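I have been meaning to write about the pool since April, when I started going back, and I keep putting it off because it feels like a silly thing to get emotional about. But here we are, it's raining, the soup is on low, and I've got an hour.

Some of you will remember that I swam a lot as a kid. I grew up two streets over from the old Birnow pool, the one with the green tiles and the heavy front door, and I more or less lived there every summer until I was old enough to have a job. Then came school and work and moving to Plostness and moving back again, and somewhere in all that I just stopped. I didn't decide to. I think I went 20 years without putting my face in the water, unless you count the shower.

What got me back was my knee. I'd been walking the Hollow trail most mornings (the long loop, with the hill at the end that I complain about every fall) and the knee started making its feelings known. The physical therapist asked if I liked to swim. I said I used to, and she wrote "pool" on a piece of paper and handed it to me like a prescription, so off I went.

The first morning was rough! I had bought a suit online that fit like a sausage casing and a pair of goggles that leaked on the left side only, so I did the whole thing with one eye squeezed shut. I managed three laps before I had to hang on to the wall and pretend to be fixing my cap. A lady in the next lane, who had to be in her eighties, sailed past me doing a slow backstroke and said good morning. She wasn't even breathing hard.

But the smell, you all. That chlorine-and-warm-concrete smell hit me in the hallway and I was nine years old again with a dollar in my shoe for the snack machine. I stood there by the bulletin board for a good minute, blinking, while people went around me with their gym bags.

I've gotten a little better at it since. I go at six-thirty, when the lap lanes are open and the water aerobics folks haven't arrived yet with their radio. I've learned to pack the bag the night before, and to put the dry socks in last so they end up on top. I've also learned that the towel matters more than the suit, the goggles and the cap put together. I started out with one of those thin quick-dry things that everybody recommends, and I'm sorry, it was like being patted down with a coffee filter. Now I bring a real one, big and fuzzy, and I don't care how much of the bag it takes up.

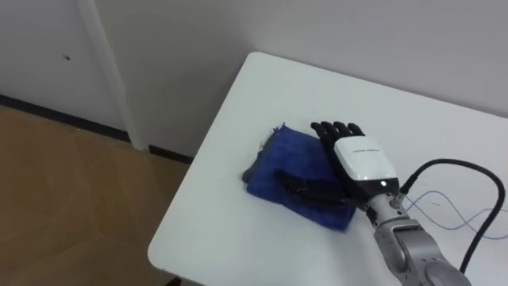

*Royal blue, a bit frayed, and my favorite color for a towel.*

Last week I finally did 820 yards without stopping, and yes, I know that's an odd number. I lost track and did an extra lap, and then I was too pleased with myself to turn it down. My goal for the end of the summer is 3,000, which is what they used to make us do for the Koivisto badge when I was twelve. I never did get that badge. I came down with an ear infection the week of the test, and I sat on the bleachers with cotton in my ear and watched my whole group go by, and I guess I've been a little sore about it ever since.

They don't give out the badge anymore. I asked at the front desk, and the young man there had never heard of it, though he was very sweet and offered me a sticker with a seal on it. I took the sticker. It's on my water bottle.

The knee is better, by the way, for those of you who have been asking. I can do the stairs without holding on, and I've even been back on the Hollow trail a couple of times, just the short loop. I still don't care for the hill.

If any of you swim in the mornings, I'd love to hear what you eat beforehand, because I haven't figured that part out at all. A banana is too little and oatmeal sits like a brick. I've been having half a piece of toast in the car and then coming home hungry enough to eat the other half of the loaf. Leave me a comment if you've got a trick. I need to go stir the soup.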